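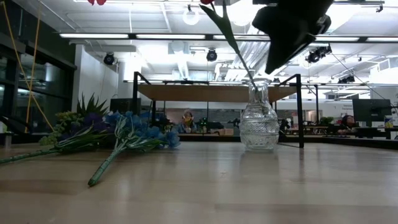
Arranging Flowers for Reception Areas and Meeting Rooms: A Guide for Front-of-House Staff

Issued by the Premises Office, Kandasamy House

This guide sets out how flowers are to be ordered, prepared, displayed and removed in the public areas of Kandasamy House. It applies to fresh and artificial stems alike. Staff at the Dalus annexe should follow the same steps, but should send their orders through their own front desk.

Before you begin

Check the room diary for the day. Flowers are placed in the main reception, the two interview rooms on the ground floor and any meeting room booked for outside visitors. They are not placed in the records room or in the kitchen.

You will need clean vases, sharp scissors or a florist's knife, a jug, a soft cloth and a waste bag. Vases are kept in the cupboard beside the post room. Please sign for any cut-glass piece in the book on the inside of the door.

Step 1. Choose the vase

The vase should suit the stem. A single tulip or rose looks best in a vase with a narrow neck, where the stem is held without support. Mixed bunches need a wider opening. As a general rule, the flowers should stand between one and a half times and twice the height of the vase. On meeting tables, keep the whole display low enough for people seated opposite one another to talk comfortably.

Step 2. Clean the glass

Wash the vase in warm water with a little washing-up liquid, using a bottle brush for the neck. Cloudy marks can be removed by leaving equal parts of white vinegar and water in the vase for an hour. Rinse well and dry the outside with the cloth. Patterned glass holds dust in its grooves and should be gone over with a soft, dry brush every month.

Step 3. Prepare the stems

Fresh stems: remove any leaves that would sit below the water line. Cut a short length from the end of each stem, tulips straight across and roses at a slant. Stand them in cool water in a shaded place for two hours before arranging. Daffodils must be conditioned in a separate container, as their sap shortens the life of other flowers.

Artificial stems: wipe the leaves with a damp cloth and shape the petals by hand. Bend the stem gently if it contains wire. Do not cut it without asking the Premises Office, as these stems are returned to stock.
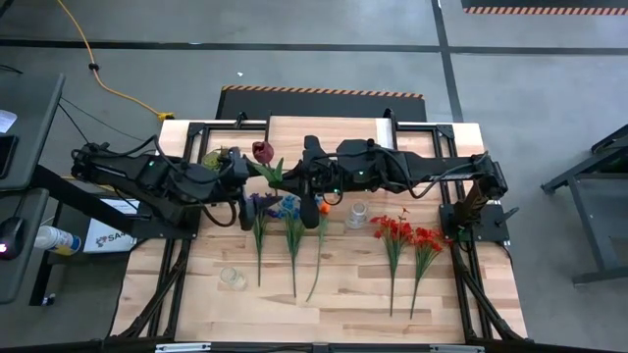
Step 4. Place the stems

Hold the stem near the top and lower it into the neck at a slight angle. Let it come to rest against the glass before letting go. Where several stems are used, turn the vase a little after each one so that the display looks well from every side.

Fill vases for fresh tulips to about a third. Tulips continue to grow after cutting and will lean towards the light, so turn the vase each morning. Artificial stems are displayed without water.

Step 5. Position the display

Set the vase on a level surface, well away from the table edge, papers and sockets. Avoid radiators and direct sun. Fruit bowls should be kept at a distance, as ripening fruit causes fresh flowers to fade early.

Step 6. Daily care and removal

Top up the water before 9 a.m. and change it fully every second day, cutting the stems again each time. Remove fallen petals at once. Fresh displays are cleared when the first flower drops. In July, when the building is warm, this may be sooner than expected.

Ordering

Fresh flowers are ordered from Jedari on form 501. The limit for a single order is £80, and larger requests need the approval of Indira Iyengar. Artificial stems are drawn from stock on form 618. Breakages should be reported to Ilango Menon on the day they occur.

Questions about this guide may be addressed to Sharada Thampi, Premises Office, extension 2.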